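About Us

Hi, I'm Nafula Mabula, and I run Kita, a little shop that tries out robot grippers, arms, cameras and controllers so you don't have to buy the wrong one first.

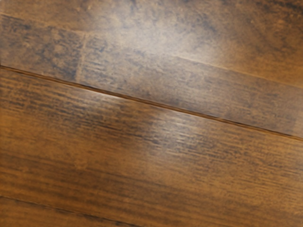 I started Kita after a rotten year as the only automation person at a packaging plant in Hirton. We'd bought an arm off the back of a very nice brochure, and then a gripper off the back of another one, and the two of them got along like a couple of cats in a sack. The gripper wanted its own controller, the controller wanted its own licence, and the camera we'd been promised would "just work" had a cable that was too short to reach past the elbow. I spent most of that winter on the phone. When I finally left I had a notebook full of what I wished somebody had told me, and that notebook is more or less the business plan.

These days it's mostly me, with help from a couple of contractors when there's a heavy arm to shift or a stack of wiring to get through. We work out of a rented unit on the edge of town, with a kettle, a decent compressor (far too loud, sorry to the neighbours) and more tool flanges than I'd like to admit to my accountant.

What we do all day

People come to us with a part and a problem. It might be a tub lid, a bag of frozen peas, a brake pad, a bunch of asparagus. They want to know what will pick it up, how fast, and what it's going to cost them in swearing. We take a few likely grippers, put them on the sort of arm the customer has or is thinking of getting, and run the same job over and over until we've got something worth writing down. Then you get a report, in plain language, with the failures left in.

I'm a bit fussy about the failures. A supplier will show you the pick that worked, and fair enough, they've got things to sell! I want to see the one where the pouch folded over and slid out sideways, and I want to know whether it did that once or whether it does it every time the pouch lands seam side up. If your line stops for that, you'd want to know too.

Most jobs take us 3 visits' worth of chat with the customer: one to look at the part, one to go through the first results (usually a humbling day for everyone, me included) and one to settle on what we'd recommend. Some go quicker. A bloke with a bakery had his answer before we'd finished our tea, and it was to keep the gripper he already had and change the finger pads.

Simulation first, then the bench

We do a lot of our early work in simulation now, and I was a proper sceptic about it for ages. My first goes at it were dreadful. Everything was a flat grey room with a flat grey floor, the lighting came from nowhere in particular, and every vision setup I tried looked brilliant. Then I'd take the same settings out to the bench and the camera would lose the part the minute the sun came round.

So I got stubborn about surfaces. Timber floors with a bit of sheen, grain running off on the diagonal, dark joints between the boards, a hazy bright patch where the light bounces back. It sounds like decorating (my sister reckons it is decorating) but a glare patch can wipe out exactly the detail a camera was relying on, and a dark line between two boards can look an awful lot like the edge of something if your thresholds are lazy. I'd much sooner find that out on a computer than on a customer's site with the plant manager standing behind me.

Before anything goes into a virtual test I like to look at the bare floor by itself, close up, with no arm and no parts on it. If the camera software starts finding objects in plain wood grain, we stop there and sort that out. I've saved myself whole weeks that way. I also tilt the view a fair bit, because a lovely square look from straight overhead is a luxury you rarely get once there's a wrist and a hose bundle in the road.

Simulation still can't tell me everything. Soft suction cups are a pain to model well, cables are worse, and I've never seen a simulated plastic bag behave with the same spite as a real one. We use it to knock out the ideas that were never going to work and to practise the reach and the camera angles. After that it's the bench.

How we compare things

Every gripper gets the same set of 14 test parts, which live in a biscuit tin and two milk crates. There's some easy stuff in there, and some right mongrels as well: a floppy sachet, a shiny curved lid, a foam block that crumbles if you squeeze it. Each part gets 80 picks. I used to stop sooner, and I got caught out by a two-finger gripper that was beautiful at the start of a run and had drifted noticeably by the end of it, so 80 it is.

For cameras we keep the part and the arm the same and fiddle with the light instead. Blinds up, blinds down, work lamp on, work lamp somewhere silly. We do matching runs in the simulator with different floors and benchtops so we can see whether a result holds up when the background gets busy.

Controllers are harder to be scientific about, and I won't pretend otherwise. I time how long it takes me to get from an open box to a first successful pick, with the manual and no phone calls. The best I've managed is 15 minutes. The worst I'd prefer not to talk about, though it did involve a firmware update, a lost password and dinner out of a vending machine.

Our two main setups have names, because you try saying "the smaller of the two arms" all day. Mfaume is our light-duty cell, set up for quick swaps, and it gets used for most of the food and packaging work. Jisus is the software side of things, our own collection of virtual rooms, floors, bins and lights that we've been building bit by bit. I named it late one night and by morning it was in all the folder names, so it stayed.

Who pays for it

The customers do. We don't take commission from gripper or arm makers and we don't get paid for a good write-up. Some suppliers lend us gear, and when they do it's noted on the first page of the report along with the date it goes back. A few have stopped lending after reading what I wrote, and one sent us a better version a couple of months later, which I thought was pretty sporting.

If you're a small outfit and the full comparison is more than you can spend, get in touch all the same. There's a shorter version where we do one part, one arm and two grippers, and for plenty of workshops that's all they need. Schools and TAFE groups can come through for nothing if they book ahead and don't mind closed shoes and the compressor.

Having a look around

We open the workshop to visitors every May. You can bring a part in your pocket and we'll have a crack at picking it up while you watch (nothing alive, please, and nothing with sauce in it). The rest of the year it's by arrangement, and I do enjoy the company, so don't be shy about asking.

For anything else, use the enquiry form and tell me what the part is, what it weighs, how often you need to move it and what you've already tried. A phone snap of the part sitting where it really sits on your line is worth more to me than a drawing. I answer the enquiries myself, generally in the evening once the compressor's off.

Page last updated 22 February 2018.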